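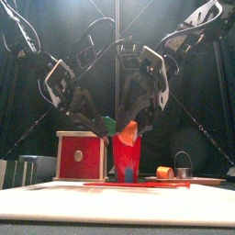

Fotov Papers > Household Objects > Full text > Section 3

3. Cups, boxes and trays: what goes inside what

3.1 The objects on the table

We came to this part of the study with a fondness for small containers, and we should admit that at the start. Most homes have a shelf or a drawer where cups, little boxes and odd trays end up together, and the person who tidies it makes a great many small decisions without ever being asked about them. Does the short cup go into the tall one? Does the box keep its own place, or does it become something to lean things against? Our earlier survey with Sithole (300 households, first reported in March) told us that people care a good deal about these questions once somebody brings them up, and that they rarely agree, even under one roof.

For the table work we therefore chose things that would look at home in an ordinary cupboard and that invite more than one answer. Cups are the easy case. A tapered cup takes another cup happily enough, but a cup that goes in at a tilt and mouth down makes a different kind of stack from one set upright, and several of our households hold strong views on this. Drawer boxes, such as the red one with the round knob, are harder, as they offer both an inside and a top. Trays are the hardest of all. People told us that a tray is "for keeping things together," and then described putting whatever was left over on it.

Figure 2 shows the table from overhead, with a row of objects along the back: a light blue oval bowl, a pinkish box with a paler lid, a small pink cup with a white rim, and a shallow pink tray with rounded corners and a few things already in it.

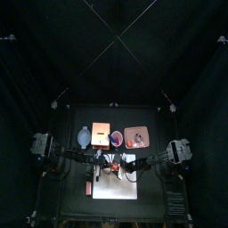 We kept to the habit of a back row throughout, and it owes a great deal to Adoración Carrasco, whose notes on kitchen shelves first persuaded us that the rear edge of any surface fills up before the middle does. It is a lovely observation and we have not been able to look at our own counters in the same way. In the household survey, 13 people went so far as to draw us a plan of the back of a shelf, with every jar named.

We treat a container as "in use" when it holds or supports another object, whether or not the fit is a neat one. A long thin thing leaning in a cup counts. So does a jar resting in a tray, or a cup only partway into its neighbor. We tried a stricter rule in the Punbridge pilot and gave it up, as it left out much of what people plainly meant when they said that something had been put away. Lids are taken up separately in Section 3.2.

Related items
Shelves, sills and other back rows (Carrasco)
The leftover tray: notes from the Punbridge pilot
Clilo word list for household containers

Contact the editors | © 2022 Fotov Papers | Back to top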